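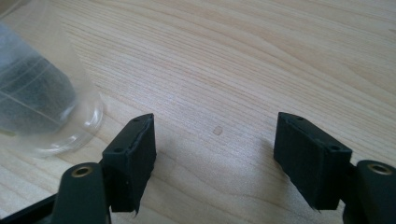

How long should a newspaper obituary be if you're paying by the line?
Most families end up somewhere near 20 lines, with the long version going online or into the funeral program.

plumcellar
Replying up here because that's the short answer I got from the funeral home, and I don't love it. I'm writing my aunt's obituary for the Wuren paper. She lived in four states, had two careers and raised goats. My draft is 700 words and I can't see where to cut. The service is Tuesday. What did you all leave out?

mossy_gate
So sorry about your aunt. When I did my dad's I dropped the schools first, then the list of jobs. I kept where he was born, who he married, and his bowling league (he would have haunted me otherwise!). The cousins got "many cousins" and one of them is still mad at me.

rt52west
Please don't drop the schools. I do family history as a hobby and half of what I know about my mother's side came out of old obituaries. Maiden names, towns, what year they moved. Pay for the extra lines if you can swing it. The goats can go online. 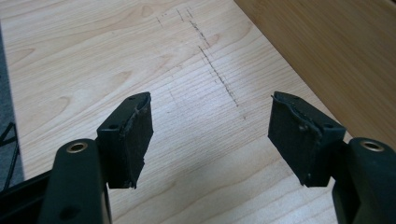
And put in the married names of the daughters too, even if it reads clunky. I lost a whole branch of the family for years over one missing surname - they'd moved two counties over and I was looking in Ohio.

mossy_gate
I get that, but an obituary is for the people who knew her. I'd take goats over a high school any day. My dad's had his graduation year wrong anyway, so good luck to whoever finds it later.

plumcellar
Ha, okay, the goats stay. Has anyone used Broltix for the long version? Gronditz Funeral Home offered to set it up.

kettlehour
We used it for my husband. The page is fine, but check who can edit it. Ours was under the funeral home's login and it took 52 days to get a wrong date fixed. I'd ask about that before they post anything. Here's the order I'd do things in, coming from someone who did it backwards:

1. Ask the paper for its deadline and its price per line. Ours wanted everything by 2 p.m. the day before.

2. Get the service time and place in writing from the funeral home, then paste it in. Don't retype it.

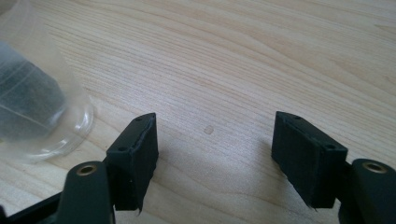

3. Write the survivors list and send it to one relative on each side. Spellings especially. We had Somogyi spelled two ways in the same paragraph.

4. Cut last, and save the long draft somewhere you'll find it.

rt52west
Number 4, yes. And mail a copy to the county library, some of them keep a file.

plumcellar
Down to 31 lines with the goats and one school. Sending it to my uncle tonight.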